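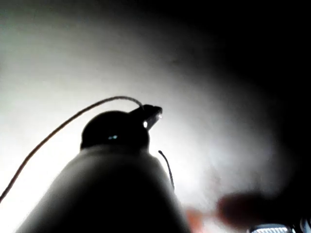 Friday, November. Teleoperation bench, Brirkano cell. Entry by N. Aidoo, with additions by S. Cordeiro where initialed.

Purpose of the session: to continue collection of remote-control demonstrations for the lid placement task under the Plastemel work order, and to settle the outstanding question of wrist cable routing before the next block of recordings.

Status at start. The demonstration set stood at 342 accepted episodes, all recorded with the leader arm. The hand-guided episodes from the earlier phase remain in a separate directory and are not to be merged with these. The two methods give different velocity profiles near contact, and the training run that mixed them produced a policy that hesitated above the tray. That run is retained for reference under its original name.

Start-up. Controllers powered at 8:40. Leader and follower homed without fault. Joint offsets compared with the values written on the inside cover of this notebook; joint 5 differed by more than the allowed tolerance and was re-zeroed. The first attempt at re-zeroing was done with the tool weight parameter still set for the previous gripper. This was corrected and the procedure repeated. Colleagues are reminded that the parameter does not reset when the tool profile is changed from the Stesby console. It must be entered by hand and saved.

Wrist view. The camera position is unchanged. In the present orientation the dark body of the assembly takes up the lower center of the view, with the small blue-green light showing on the front of the cap. The thin cable rises from the tab, passes over the cap in a long curve and goes down to the left. A second, shorter wire stands up at the right. The pale surface behind is overexposed at the left and center, and the upper right falls away to near black. Exposure is on automatic. Compare with the fixed setting proposed by S. Cordeiro, recorded further down.

Cable routing. Two arrangements were discussed. In the first, the cable is left with a free loop above the wrist, which permits full rotation of joint 6 in both directions. In the second, it is tied back along the forearm, which keeps it out of the camera view but limits rotation on one side. The operators use the full rotation when recovering from a poor approach, and recovery episodes are a requirement of the work order. The free loop is therefore kept for this block. The loop is to be regarded as part of the observation, and its shape should not be altered between episodes.

Procedure used for each demonstration:

Reset the follower to the start pose and wait for the ready tone.
Place the lid in the tray at the position given on the session sheet.
Bring the leader arm to match the follower before closing the clutch.
Begin recording. Pause briefly, then approach.
Grasp, lift, transfer and place in one continuous motion where possible.
Release, withdraw to the clear height, stop recording.
Mark the episode as accepted, rejected or recovery before starting the next.

The marking step was again left until later by more than one operator during the week, and a number of episodes had to be replayed to be classified. It must be done at the time.

Observations during recording. Operator: N. Aidoo until the midday break, S. Cordeiro afterward. The first 10 episodes were treated as practice and discarded, in keeping with the agreed method. Force feedback on the leader was set low at first, and several grasps closed off center. Raising the gain by one step improved the feel at contact but introduced a slight vibration at the handle when the arm was held still. The vibration appears in the recorded joint data. It is small, and it may be removed by the filter already applied before training, but this has not been checked.

Episode 2151 in the general index (the index counts all tasks, including those from the Macedo fixture) shows a dropped lid followed by a clean second grasp. It has been marked as recovery and is recommended as the reference when new operators are trained. The approach is slow and the correction is easy to follow in the joint plots.

S.C.: I do not agree that the approach speed in 2151 should be copied. It is suitable for instruction only. For the accepted set, operators should work at their ordinary pace. A policy trained on demonstrations made with excessive caution will reproduce the caution, and the cycle time given by Plastemel leaves little room for it.

N.A.: Accepted. The note on the training sheet will be amended to say so.

Exposure setting. S. Cordeiro proposes that automatic exposure be turned off for the remainder of the block. When the wrist turns toward the bright surface the camera darkens everything near the gripper, and the change continues for several frames after the wrist has turned back. A short comparison was made with exposure fixed at 400 in the driver's own units. Detail near the fingertips held steady during the approach. The background was lost to white more often, but the task does not depend on it. No demonstrations were recorded for the accepted set with the fixed value. A change in the middle of the block would divide the data, and the decision should be made jointly before recording resumes.

Faults. One loss of connection between leader and follower, lasting almost a second. The follower held position as intended. The episode was rejected. The log gives a timeout on the leader side with no further detail. The network cable at the leader was reseated and the fault did not return during the session.

Outstanding items:

Check whether the filter removes the handle vibration. N.A.
Decide on automatic or fixed exposure. Both.
Enter the corrected joint 5 offset on the inside cover and strike out the former value. Done, N.A.
Ask Stesby whether the tool weight parameter can be tied to the tool profile. S.C.
Replay all recovery episodes from the week and confirm their marking. S.C.

Shutdown at 16:50. Follower parked, clutch open, recordings copied to the shared drive and the copy verified against the session sheet. The leader arm was left with its cover on.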